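Why Do Families Have Chores?

Every home makes work. People eat, so there are dishes. People wear clothes, so there is laundry. Dust lands on shelves even if everyone sits still all day. Somebody has to do this work, and in most families it is shared. The jobs you do at home are called chores.

How much work is there?

More than you might think. Say a family has dinner together every night and each dinner uses 9 plates, bowls, and cups. In one week that makes 63 things to wash. And that is only dinner.

A lot of work at home is hard to see. Someone notices the toothpaste is almost gone and puts it on the shopping list. Someone remembers that the library books have to go back. Planning and remembering take time too, even though there is nothing to look at when they are done.

Who does what?

Families split up chores in different ways. Some use a chart on the fridge. Some give each person the same job all year. In others, people trade every week so that the worst job moves around.

Age matters. A child who is two can drop socks in a basket. A child of seven or eight can set the table, feed a pet, or sort clothes into light and dark piles. Older children can cook simple meals and run the vacuum. Stoves, sharp knives, and strong cleaners are for grown-ups, or for children who have a grown-up with them. 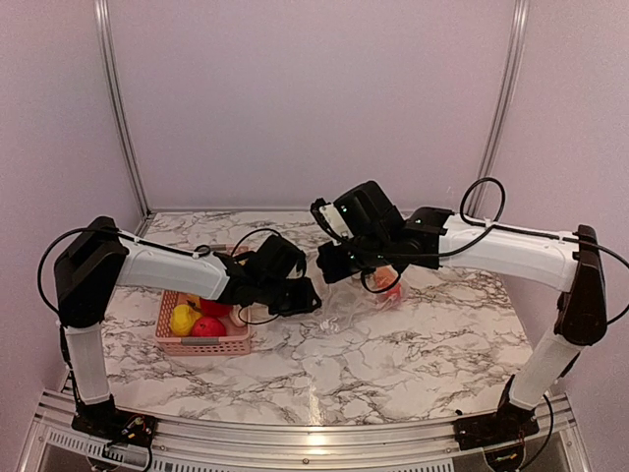 Neusa Miranda remembers that the rule in her house was "you cook or you wash, but you never do both," and that she always picked washing, until she was twelve and learned to make rice. After that she wanted to cook every night, and her brothers complained that they were stuck at the sink.

Arguments like that one are common. If a job feels unfair, say so at a calm time, such as after breakfast, and suggest a trade. "I'll take out the trash if you fold the towels" works better than "I always do everything."

Do children get paid for chores?

Some do and some don't. Some parents give an allowance for finished chores. Others think everyone who lives in a home should help take care of it, with no pay. Some families do a mix: making your bed is free, but washing the car earns money. You can ask your parents why they chose their way.

Try it yourself

For one day, write down every job you see someone do at home. Include small ones, like wiping the counter or filling the water pitcher. Put the person's name next to each job. At bedtime, show the list to your family and ask what you missed. Then pick one job from the list that you have never done and ask someone to teach you how.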